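Ticket 283: Gendano label printer skips every other label
Status: open
Site: Harnside stockroom

Hi again, me with the printer. I tried everything in your last reply and I'm sorry to say it's still doing it. I send a batch of 30 shelf labels, and it prints one, spits out a blank, prints one, spits out a blank — so I end up with half a roll of nothing!

What I've done so far:
Ran the gap calibration twice with the lid shut.
Cleaned the sensor with a dry swab (it was pretty gross in there).
Took the driver off and put it back on.
Swapped the Nijs labels for a roll of the old Wornden ones. Those print fine, all 31 of them, no blanks.

So I'm starting to think it's the label stock. The Nijs roll is 40 mm long per label and the Wornden is a bit shorter, but when I change the length in the settings it goes back to the old number as soon as I restart. Is there a save button I'm missing? We've had this printer since February and I never had to touch that screen before.
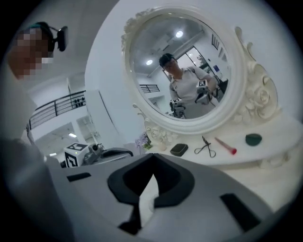
The feed slot on the printer looks clean to me, and the roll sits straight on its holder. I also tried to see the sensor from underneath, but it's dark in there and I only have two hands. A light strapped to my head would help, worn on a thin black band like the one on the person in the photo. If you need me to check the sensor again, tell me which side it's on and I'll go find one.

Can you send the steps for saving the label length? I'm in until five.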